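Vukeneo – Besuche und Beschäftigung zu Hause
Zwischenbericht an die Vandenberghe-Stiftung
Berichterstatterin: Rianne De Bruijn

Stand der Arbeiten

Der Besuchsdienst läuft seit Oktober in Clutville und in den Ortsteilen an der Straße nach Dradov. Zurzeit werden 43 Haushalte regelmäßig besucht. In den meisten lebt eine ältere Person allein, in einigen pflegt ein Angehöriger den Partner oder einen Elternteil. Die Besuche dauern jeweils einen halben Nachmittag und finden alle zwei Wochen statt, auf Wunsch auch wöchentlich.

Angestellt sind wie bewilligt zwei Fachkräfte, Omid Dehghan und Ans Van Dijk, beide in Teilzeit. Die Stelle von Frau Van Dijk konnte erst mit Verzögerung besetzt werden, die erste Ausschreibung blieb ohne geeignete Bewerbung. Das dadurch eingesparte Gehalt ist im Finanzteil gesondert ausgewiesen. Wir bitten darum, den Betrag in die Fahrtkosten übertragen zu dürfen, siehe unten.

Die Zusammenarbeit mit den beiden Hausarztpraxen im Ort ist gut. Von dort kommen die meisten Anfragen. Der Pflegedienst meldet sich seltener als erwartet. Ein Gespräch mit der Leitung hat stattgefunden, dabei ging es vor allem um den Datenschutz. Wir haben jetzt ein kurzes Formular, auf dem die Betroffenen der Weitergabe ihrer Telefonnummer zustimmen. Das war vorher nicht geregelt und hat im Herbst zu Rückfragen geführt.

Ablauf eines Besuchs

Am Anfang steht immer ein Gespräch ohne festes Thema. Danach wird etwas getan: Karten spielen, Post sortieren, ein Stück gehen, backen, mit den Händen arbeiten. Im Antrag hatten wir dafür einen Plan mit wechselnden Monatsthemen vorgesehen. Diesen Plan haben wir aufgegeben. Die Besuchten hatten eigene Vorstellungen und haben die Themen freundlich überhört. Herr Dehghan führt stattdessen für jeden Haushalt ein Blatt, auf dem steht, was beim letzten Mal gemacht wurde und was gewünscht ist.

Beim Material kommen wir mit wenig aus. Angeschafft wurden Spielkarten mit großem Druck, Wolle, Kordel, Holzteile, Papier und stumpfe Nadeln. Die im Antrag genannten fertigen Bastelsets haben wir nicht nachbestellt. Viele empfanden sie als kindlich, und in den Schachteln blieb die Hälfte übrig. Auch Dinge aus dem Haushalt werden verwendet, soweit die Besuchten sie hergeben möchten.
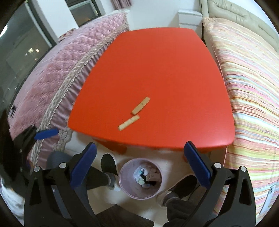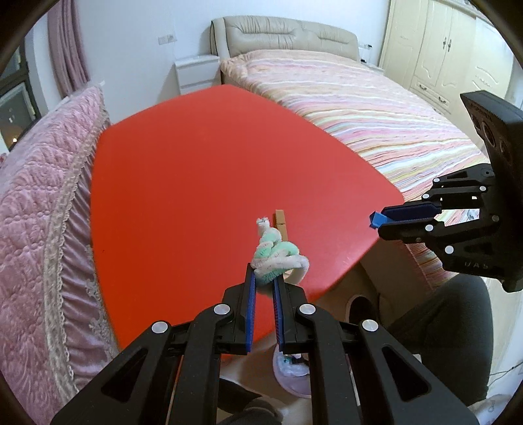 Kleinmaterial und der rote Tisch. Erstes Bild: zwei helle Holzstäbchen; zweites Bild: verknotete Kordel in Weiß und Mintgrün, dahinter eine Wäscheklammer.

Schwierigkeiten

Die Wege sind länger als geplant. Wir hatten mit Besuchen innerhalb von Clutville gerechnet, inzwischen liegt ein großer Teil der Haushalte außerhalb. Der Bus fährt am Nachmittag selten, und Frau Van Dijk nutzt ihr eigenes Auto. Die Fahrtkostenpauschale ist deshalb fast ausgeschöpft. Eine Verschiebung innerhalb des Budgets würde bis zum Ende der Laufzeit reichen – zusätzliche Mittel beantragen wir nicht.

In zwei Haushalten wurden die Besuche beendet. In einem Fall ist die besuchte Person zu ihrer Tochter gezogen, im anderen passte der Besuchsdienst nicht zu dem, was gebraucht wurde. Dort ging es um Hilfe bei der Körperpflege, die wir nicht leisten dürfen. Wir weisen im Erstgespräch jetzt deutlicher darauf hin.

Der geplante gemeinsame Nachmittag im Gemeindesaal musste verschoben werden. Der Saal ist nur über Stufen zu erreichen, die mobile Rampe war zu schmal für einen der Rollstühle. Gerrit Geerts von der Gemeindeverwaltung prüft, ob wir den Speiseraum der Schule nutzen können. Eine Antwort steht aus.

Rückmeldungen

Einen Fragebogen haben wir wie vereinbart verteilt. Der Rücklauf war gering, und die meisten Bögen wurden von Angehörigen ausgefüllt. Für die Auswertung sind sie nur begrenzt brauchbar. Im nächsten Abschnitt sollen die Fragen mündlich gestellt werden, und zwar von Geert Dijkstra, der selbst keine Besuche macht. Aus den Gesprächen wissen wir bereits, dass vielen die feste Uhrzeit wichtiger ist als der Inhalt. Verspätungen werden inzwischen immer telefonisch angekündigt.

Mehrere pflegende Angehörige haben gefragt, ob sie während des Besuchs aus dem Haus gehen können. Bisher war das nicht vorgesehen. Wir möchten es zulassen, wenn die besuchte Person einverstanden ist und eine Telefonnummer hinterlegt wird. Die Frage der Haftpflicht klären wir mit der Versicherung.

Nächste Schritte

– Entscheidung der Stiftung zur Umschichtung der Fahrtkosten
– Raum für den gemeinsamen Nachmittag festlegen
– mündliche Befragung vorbereiten
– Warteliste einführen, vorerst keine neuen Haushalte außerhalb des jetzigen Gebiets

Der Finanzteil mit den Belegen geht Ihnen getrennt zu.

Zuletzt aktualisiert: 8/1/23

Kommentare

G. Dijkstra
Bei der Befragung bitte noch ergänzen, dass ich vorher anrufe. Einige öffnen Unbekannten nicht die Tür.

Marlies
Meine Mutter wird auch besucht und wartet jedes Mal schon mit den Karten am Fenster. Gibt es die mit dem großen Druck irgendwo zu kaufen?

Ans Van Dijk
@Marlies: Ich bringe beim nächsten Besuch ein Spiel zum Behalten mit, wir haben noch welche im Schrank.

Leser aus Dradov
Werden die Besuche auch bei uns im Ort angeboten oder nur entlang der Straße? Das geht aus dem Bericht nicht hervor.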